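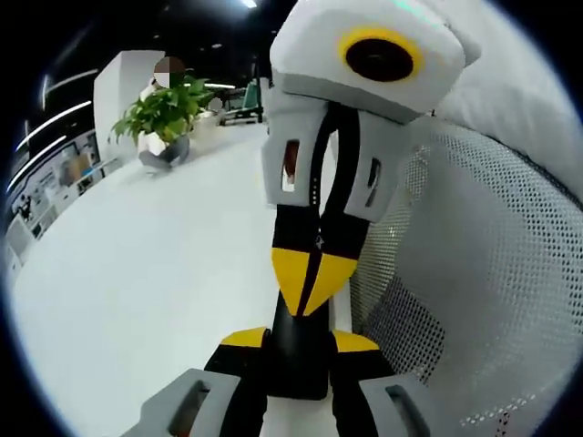
Hand-held gripper in white, gray, black and yellow.

How to Keep a Shared Worktable Pleasant to Use
By Hsiu-ying Au, Feb 19, 2023

I have shared a big table with other people for most of my working life, first at Morrison with Ermanno Mancuso (who never met a drawer he couldn't fill!) and now with a whole crowd of friends and their projects, and I've grown very fond of the arrangement. It does take a little looking after, though, so let me tell you how we go about it.

1. Agree on what lives there
Sit down together with a pot of tea and decide which things stay on the table all week. Ours are the lamp, the tape, the pencils and a ruler that Muchen Fang would be lost without. Everything else goes home with its owner or onto the shelf at the end of the day.

2. Give everybody a tray
A shallow tray with a name on it is the kindest thing you can buy for your table mates. Unfinished work can be lifted off in one go and set back down the next morning with nothing lost. Let the trays be a little bigger than you think you need - you will fill them.

3. Mind the long things
Turn anything long so it lies across the table, well away from elbows, and talk to each other when two of you have hold of it. If it will be out for more than an afternoon, find it a spot against the wall.
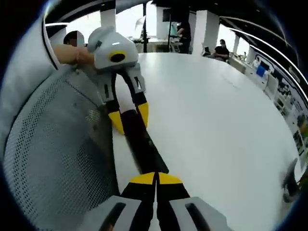

4. Wipe down before you leave
Warm water, one drop of dish soap and a soft cloth will do for nearly every day. For ink or glue, lay the damp cloth over the spot for 3 minutes and then rub gently, going back for a second try before you reach for anything stronger. Dry the top with a clean towel, edges too, and hang the cloth up so it's fresh for whoever comes in first.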